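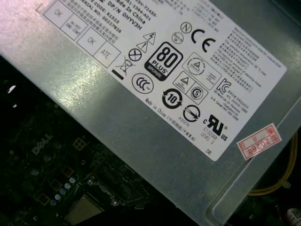 Aminu Edet says there is real gold in every old computer and that anyone who hands one over for free is being robbed politely. He said it twice on the phone and then sent me an article, which I read standing up in the kitchen, so the evening got away from me before it started.

Mar 12, 2019. Cold, wind from the north again, gutters still making that noise.

I'm not saying he's wrong about the gold. There is some. I looked it up in three places and they all agreed there is some, and then each gave a different amount, and one of them was selling a kit. The kit people said I could "recover the value hiding in my closet." The value hiding in my closet is two coats and the vacuum. What they want you to do is buy acid, and gloves, and a second kind of acid, and then work outside with the wind behind you. Nowhere on the page did they say what to do with the acid afterward. I scrolled all the way down, past the happy customers, and the last thing on it was a coupon.

This all started with the letter from Pralport. They are the new pickup people, replacing whoever we had before, and they want the whole street to put out old electronics in May. You register, you get a green tag, you set the stuff on the curb and they take it "to a second life." I have read the letter four times now and I still don't know where the second life is. It has a drawing of a leaf. It says every item is "responsibly processed by our partners," and the partners are not named, and I have learned that when partners are not named I should ask. So I called.

Forty minutes on hold. The woman was nice. She said the partner for our area was Siveo. I asked what Siveo does with a computer. She said they process it. I asked if that meant taking it apart or shredding it or selling it on, and she said all of those could be processing. I asked if it stayed in the country. She said she would put a note in. I asked what number the note would have and she gave me 469, which sounded like something she could see out the window.

Nhung came by with the casserole dish she borrowed at Christmas (clean, with the wrong lid). She thinks I'm making a hobby of it. Her view is that the thing is going somewhere, any somewhere is better than my basement, and if half of what they say is true then that's half more than the dump. I said that was exactly how they'd like us to think. She said she had to get home and that I should eat something.

I did eat something. Eggs.

What bothers me is the arithmetic in the letter. They say our town kept 1,000 machines out of the landfill last year. Kept out according to who? Pralport wasn't even here last year. I don't doubt that machines were collected. Collected is a truck and a parking lot, and I can picture that. Kept out of the landfill is a claim about what happened after, and the letter goes right past the after. Keegan Robichaud used to drive for the old company and he told me once that plenty of what he picked up as recycling got dropped off as something else. He may have been showing off. He does that. But he didn't gain anything by telling me.

And then there is the repair side, which I would like to believe in more than I do. Diệp Bạch took her old desktop to the Sellinis shop on the corner. They told her they could get it going again for $182, and when she asked whether it would last they said it depended. She paid. I'd have wanted to know on what. I think she paid for the feeling, and there are worse feelings to buy, but it's a lot of money for a machine she plays cards on. She is delighted with it so far. I told her I was glad and I mostly was.
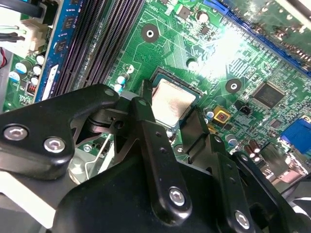

A processor on a green motherboard.

Aminu's article gets very excited about processors. Older ones are better, it says, especially the old ceramic ones, and people buy them by the pound. I wrote to one of the buyers, an outfit called Snorradóttir, and asked what they'd pay for a single desktop with everything in it. The answer came back in an hour, which I'll give them credit for. They don't take single desktops. They suggested I team up with my neighbors. Shipping is on us, naturally, and the price is set after they've received it and had a look. I can't think of anything else I'd sell that way. I wouldn't sell a lamp that way.

So as of tonight the choices are: acid in the yard, a box in the mail to people who will tell me later what it was worth, a shop that says it depends, or a leaf on a letter. Or the basement, where it has been sitting without asking anything of me since before the new furnace.

Behrouz Salehi says there's a meeting at the library about the pickup and that somebody from the company will be there to answer questions. I said I'd go. I want to ask one thing, which is whether they have ever followed one single computer from a curb to wherever it ended up, and written it down. If they have, I'll put mine out with the green tag and say no more. I expect they'll hand me another letter.

I should wipe the drive whichever way it goes. Diệp says the shop does it for free, Aminu says never let a shop do it, and the internet says use a drill. Mine is at my brother's. I have asked him for it twice.

Called Aminu back after nine and asked him how much gold he has gotten out of his own old computers. He said he hasn't had the time yet. They're in his garage.

Tomorrow: call the gutter man, return Nhung's lid, find the Pralport envelope before it goes out with the papers.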